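### 3.2 The ring at the water line

Most of the 2,794 diary entries in the Esalberg survey concern the toilet, a fixture people clean often and discuss seldom. The commonest complaint is a yellow-brown stain at the water line, as in Figure 4a.

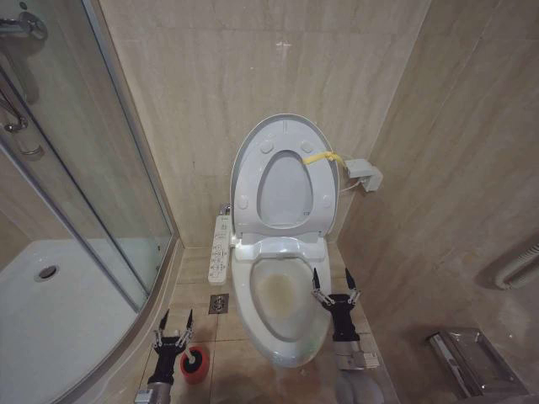 Muvov objects that a stain is only a stain if someone lifts the lid, and that our diarists, having been asked to write about it, lifted the lid a great deal more than usual. We accept the point and have kept the data.

Walls fare differently. Polished, marble-patterned surfaces (Figure 4b) throw back the ceiling lights, and diarists tended to take shine for cleanliness. Only 200 entries mention wiping a wall at all, most of them written in September, when guests were expected. 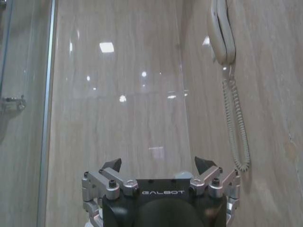 *Clesow Papers in Domestic Work*, vol. 5

Brushing is where opinion hardens. The Nghiêm protocol asks for the seat up and the brush held against the inside of the bowl (Figure 4c), with the floor left until last. Diarists agreed with this order in principle and mopped first.
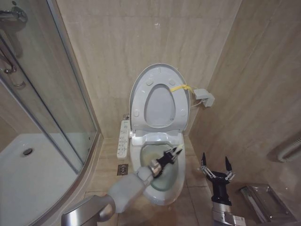
The electronic seat complicates matters further. Its side panel and hinge housing add edges that a plain seat lacks, and entries from homes with such seats run longer and are noticeably crosser.

**Figure 4.** A tiled bathroom: (a) bowl with stain; (b) wall surface; (c) brush-like tool in the bowl.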